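打印本页 | 用电子邮件发送给朋友

租的房子不能打孔,粘钩挂钥匙总是掉,钥匙到底该放哪里才不会天天找?

半颗炒栗子

各位Iturden互助站的邻居好,先谢谢点进来看的人,我这个问题说大不大,但是已经烦了我好几个月了,所以写得可能有点长,请大家多包涵(我妈说我讲一件事要从盘古开天地讲起,她说得对)。

事情是这样的。我和先生2018年9月22日搬进Lobo街这套房子,房东人很好,家具也留了不少,就是合同里写明了墙上不能打孔、不能钉钉子,退租的时候要检查墙面。我们自己也不想惹麻烦,就没有提要改。可是这房子没有玄关,一开门就是客厅,左右都没有能放东西的柜子。从前住的地方门边有个小木架,钥匙往上一扔,几年都没有丢过。现在倒好,每天早上出门前最少要花十分钟找钥匙,沙发垫子缝里找过,买菜的袋子里找过,有一回在冰箱的鸡蛋格里找到了,我到现在也想不明白是怎么进去的!
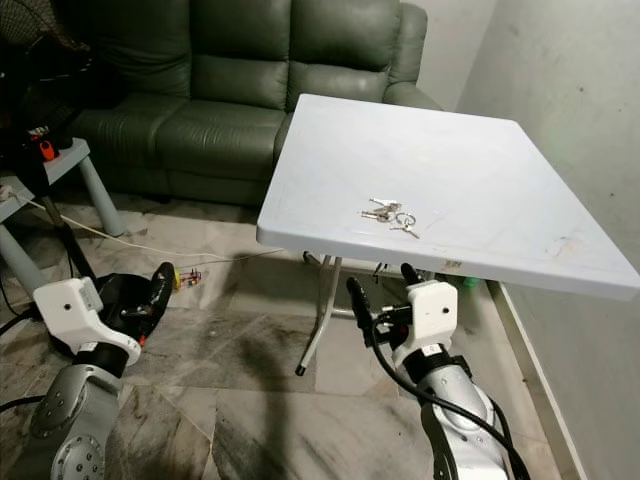 我先生的习惯是进门就往离手最近的地方一放,然后整个人就瘫下去了。我呢,其实也好不到哪里去,只是我不承认。家里一共有这么几串:大门的,楼下信箱的,还有婆婆家的备用钥匙,平时不用,但是要用的时候一定很急。我们客厅不大,沙发前面常年支着一张白色的方形折叠桌,吃饭、叠衣服、拆快递都在上面,桌角那块浅褐色的印子我擦了好多遍也没擦掉,这个以后另开一帖再问吧。钥匙最常落脚的就是这张桌子,一个圆圈套着几把银色的钥匙,光秃秃地摊在桌面上,单看倒是挺显眼的。可是桌子一到饭点就要清空,清的时候谁顺手拿走了,放到哪里去了,就没人记得了。等到桌子折起来靠墙,那更是大海捞针。

后来我就想到了粘钩。第一次买的是超市收银台旁边那种透明的小圆钩,粘在大门背后,两天,啪,半夜掉下来,把我们俩都吓醒了。第二次特意跑到Trateck五金店,店里的人推荐了一种底座是白色圆角方块、下面带一根细金属丝弯钩的,包装上写承重600克,我想几把钥匙哪有600克重,肯定没问题。结果粘在墙上撑了一个多星期,又掉了一个,还带下来指甲盖那么大一块墙漆,我心疼得不得了,赶紧拿牙膏糊了一下(别学我,干了以后颜色不一样,更明显)。

现在我改了办法,不直接往墙上粘了,先在墙上装一块浅浅的灰蓝色平板,再把粘钩横着排一行粘在板子上。板子是原来就有的挂法,所以不算新打孔,房东也点了头。目前看着是稳的,但我被掉怕了,不敢把钥匙都挂上去,总想着是不是还有哪一步没做对。

所以想请教大家三件事:粘钩怎么粘才牢;几串钥匙怎么分,才能让我先生那样的人也愿意挂;还有,要是将来退租,这些钩子怎么取下来不留胶。拜托拜托,回答长一点也没关系,我爱看长的。 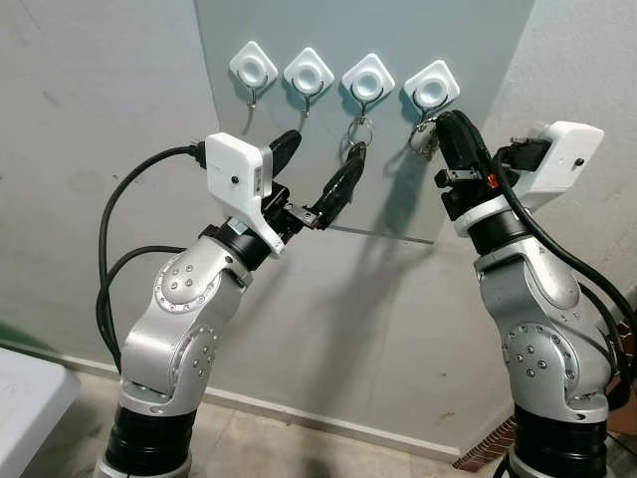

邻居们的回复

五楼老彭

栗子你好,看到你说鸡蛋格,我笑得茶都洒了。我在Doris公寓住了很多年,也是不让打孔的,粘钩用过的恐怕比你吃过的栗子还多,说说我的经验吧,不一定都对。

先说怎么粘。大家掉钩子,十有八九是急出来的。买回来撕开就贴,贴上就挂,那是不行的。你要先把那块板子擦干净,用干净的布蘸一点酒精,擦一遍,晾到完全干,中间手指头不要再去摸(手上有油,摸一下就白擦了)。然后撕开背胶对准位置,用大拇指按住底座,从中间往四边压,一个钩子按足60秒。我知道60秒听起来不长,可是你真去按的时候会觉得很长,我是一边按一边听收音机。按完以后最要紧,空着放一整天一整夜再挂东西。我头几年就是没有这份耐心,白白浪费了好几包。

你墙上掉漆那次,我猜问题不在钩子,在墙。刷了乳胶漆的墙面,胶粘得越牢,扯下来的漆越多,你现在换到平板上是对的,板面光滑,比墙皮结实得多。不过你还要留心板子自己是怎么固定的,钩子牢了,板子松了也是白搭。每隔一阵子用手轻轻晃一晃板子,有响动就早点紧一紧。

再说怎么分。我家的办法很土,每个钩子固定给一串,谁也不许串门。天天用的挂在离门近的那头,备用的挂在里头。像你这样一排钩子,有两个已经挂上了钥匙圈,靠左的还空着,那就先空着,不要急着什么都往上挂,不然过两个星期上面就会有购物袋、口罩、雨伞、过期的优惠券,到那时候找钥匙又和从前一样了。我家就经历过,我老伴把一条围巾挂上去,整排钩子从此再也看不见,一直到十一月天冷了她要戴围巾,我才重新见到自己的自行车钥匙。

还有,细金属丝的那种弯钩,开口比较浅,挂的时候要让钥匙圈整个落到底,别只搭个边。钥匙圈要是太小太紧,就换一个大一点的圈,几块钱的事,挂起来取下来都顺手多了。那一串上带着个深色小坠子的就很好认,摸黑都知道是哪串。别的几串你也可以各配一个不一样的,毛线球也行,小铃铛也行。

至于你先生,我的看法是,别指望他走到墙边去,要把墙边变成他本来就要经过的地方。你们家他进门先往哪儿走,钩子就装在那条路上,高度在他抬手不用想的位置。我装第一块板的时候按我自己的身高装,结果全家只有我一个人用。

退租取胶的事,我用电吹风,吹热了拿一根牙线从底座后面慢慢来回拉,像切松花蛋那样,别硬撬。剩下的胶用手指肚搓一搓就成团了。要是粘在板子上的,也可以整块板子带走嘛,下一家接着用,省事。

最后多一句嘴,你那张折叠桌,能不能干脆定个规矩,晚饭前清桌子的人只许把钥匙往钩子上挂,别的地方一律不许放?我们家就是这么定的,定了以后也吵过几回,后来慢慢就成自然了。沙发前面那块地方,白桌面又亮,什么东西往上一搁都舍不得拿走,人都是这样的,不能全怪你先生。

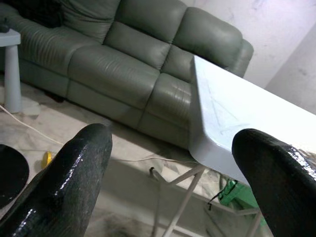 Eduardo Godinho

我不太同意老彭说的空着放一整天。我看我用的那种背面写的是一个小时,我就等一个小时,到现在没掉过。不过我家很干燥,也许有关系。

另外我觉得不一定要用钩子。我在门边的鞋柜上放一个浅口的碗,钥匙丢进去,听见响声就知道放好了。我太太嫌吵。栗子说家里没有柜子,那可能不适用,抱歉,我写到这里才想起来。

房东说不能打孔,你那块板子最好还是请他写一张条子,口头答应的事情过两年就忘了。我上一个房东就忘了,扣了我一笔押金。

小满不胖

路过插一句嘴,栗子姐姐我跟你住得应该不远,Trateck五金店那种白色方底座的我也买过!我的教训是不要在下雨天粘,墙摸上去潮潮的,粘多少掉多少,挑个有太阳的日子开着窗户弄,心情也好。还有还有,600克是说慢慢挂上去的重量,我老公每次都是隔着半米甩上去的,那个劲儿哪里止600克呀,所以我们家掉的永远是他那一个。

怎么让他肯挂,我有一个很笨但是很管用的办法。我在板子的下边贴了一条纸胶带,上面用记号笔写了每串是谁的,他那个位置我画了一只很丑的猪。他嫌丑,每天回来都要拿钥匙去挡住那只猪,挡了一个月,习惯就养成了(后来猪我也没擦,看久了有感情)。婆婆家的备用钥匙我建议你不要写地址,写个外号就行,万一哪天连圈一起掉在外面,捡到的人也不知道是哪家的。这一点我妹妹吃过亏,后来连夜换锁,又花钱又生气。

对了,冰箱里找到钥匙这件事,你想想是不是那天买了鸡蛋回来,一只手拎蛋一只手拿钥匙?我就是这么把遥控器放进米缸的。

半颗炒栗子

谢谢老彭,谢谢Eduardo,谢谢小满!我一条一条都抄在本子上了。老彭说的按60秒我今天晚上就去补,已经挂了东西的那两个我先取下来,空一夜再说。条子的事我先生听了也觉得有道理,说周末去跟房东喝茶的时候顺便提。小满你那只猪我想借用,不过我画画比你还差,可能要画成土豆。鸡蛋那个推理我越想越像,因为那天确实是我去买的鸡蛋……这件事请大家先不要告诉我先生。

桌角那块褐色印子我过两天另开一帖,老彭你可一定要来呀。

打印本页 | 用电子邮件发送给朋友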